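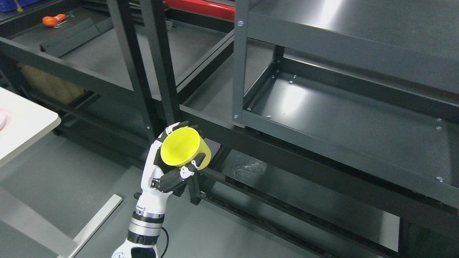

3. Materials and Methods

3.1 Paper and paste

All decorated sheets were made on two papers. The first was a smooth printmaking stock of 300 grams per square meter, sold by the mill at Egan. The second was a lighter wove paper of 200 grams per square meter from Clirkeleck, which many hobby binders buy for endpapers. Both were cut to the same size before use, with the grain running parallel to the long side. A pencil mark on the back of each sheet recorded the paper, the batch of paste and the order in which it was made.

Two pastes were compared. Wheat starch paste was cooked in a double boiler, left to cool under a sheet of plastic film, and pushed twice through a fine sieve. Methyl cellulose was mixed with cold water the evening before and stirred again in the morning. Color came from acrylic paint in every case. We had planned to include gouache as well, but in the pilot round it rubbed off on the fingers after drying and would have needed a fixative, so it was dropped.

3.2 Making the patterns

Each sheet was dampened with a sponge on both sides and laid flat on a sheet of acrylic, and the air was pressed out toward the edges. Paste was brushed on in one direction and then across it. The pattern was drawn straight away with one of four tools: a rubber graining comb, a notched piece of mat board, a cork or a wide dry brush. The same person made every sheet in a batch. This kept the pressure of the hand fairly even within a batch, though less so between batches.

A total of 469 sheets were made over the course of January. Sheets that tore while being lifted were kept and scored along with the others. Earlier studies of paste paper, including our own work at Clakside, left torn sheets out, and we now think this made the lighter papers look better than they are in ordinary use.

3.3 Drying and storage

Sheets were lifted by two corners and moved to a drying line or a flat rack. Those on the line were hung over a smooth rod with the paste side out. Those on the rack lay paste side up with a gap between levels for air. Once dry to the touch, they were pressed overnight between blotters under a board and then stored flat. Figure 2 shows shelving.

Figure 2. Dark gray metal shelving unit, with a white robotic arm reaching into it.
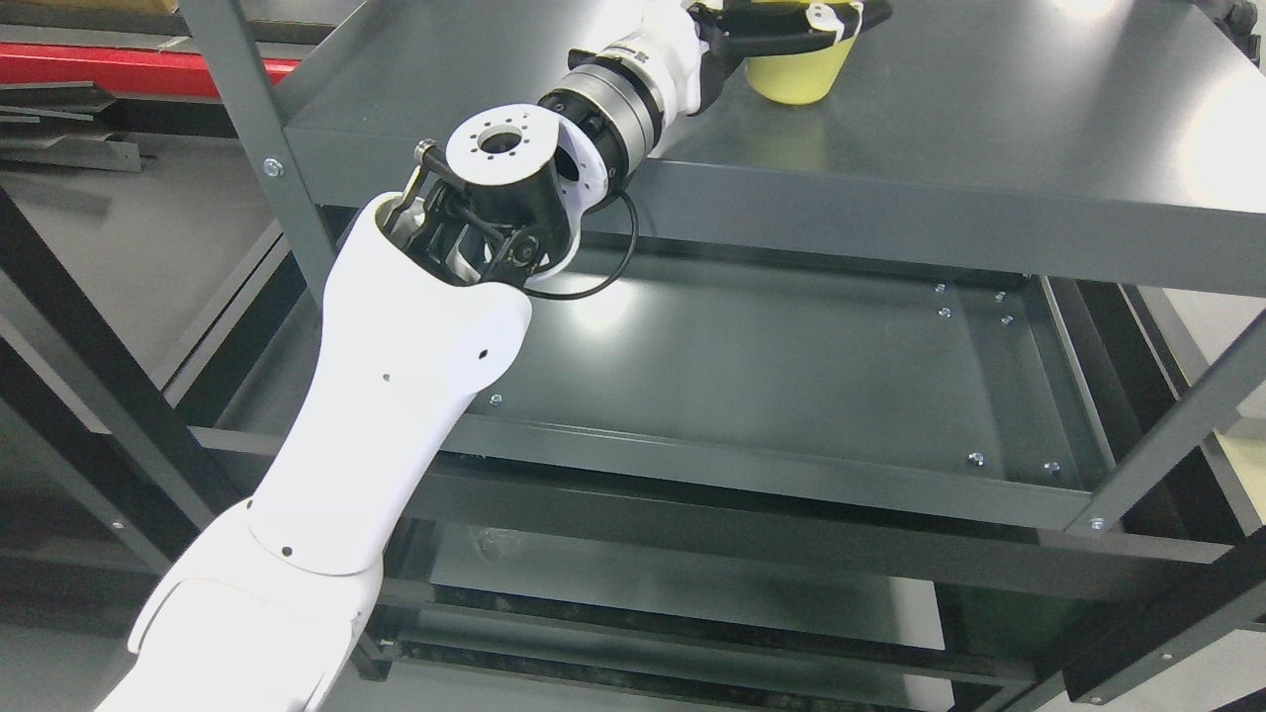
3.4 Scoring

Three qualities were scored for each sheet: sharpness of the pattern, flatness after pressing, and resistance to rubbing. Sharpness was judged by eye against a set of reference sheets. Flatness was measured as the height of the highest corner above the table. For rubbing, a dry cotton cloth was drawn back and forth over the same spot and then compared with a printed gray scale.

Scorers did not know which paste had been used. They could often tell the papers apart by weight -- there was no practical way to hide this -- and so the comparison between papers should be read with more caution than the comparison between pastes.

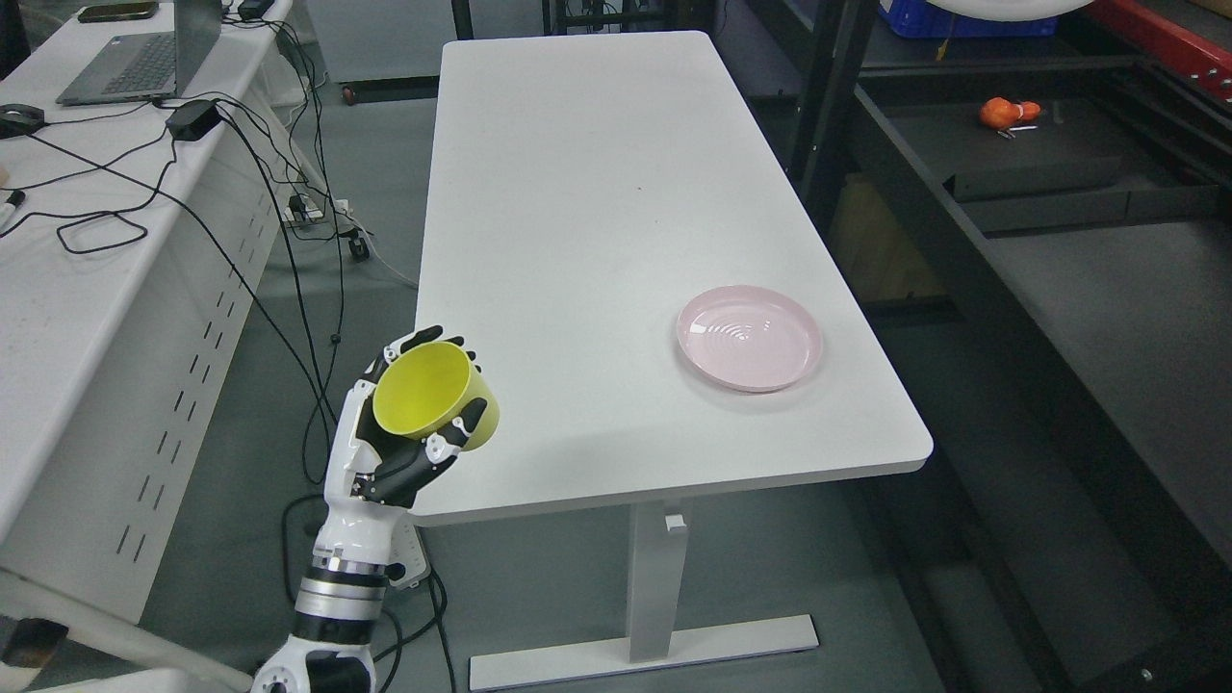
A second round of scoring was done on the sheets used as book covers. These were glued over gray board with PVA, folded in at the corners, and opened and closed by hand over several days. Cracking along the joint was noted as none, slight or clear. The Nekela binding boards used for this test came from a single pack, and where a board was found to be warped before covering, it was replaced. Starch paste sheets that cracked at the joint were photographed and cut apart so that the thickness of the color layer could be checked at the fold.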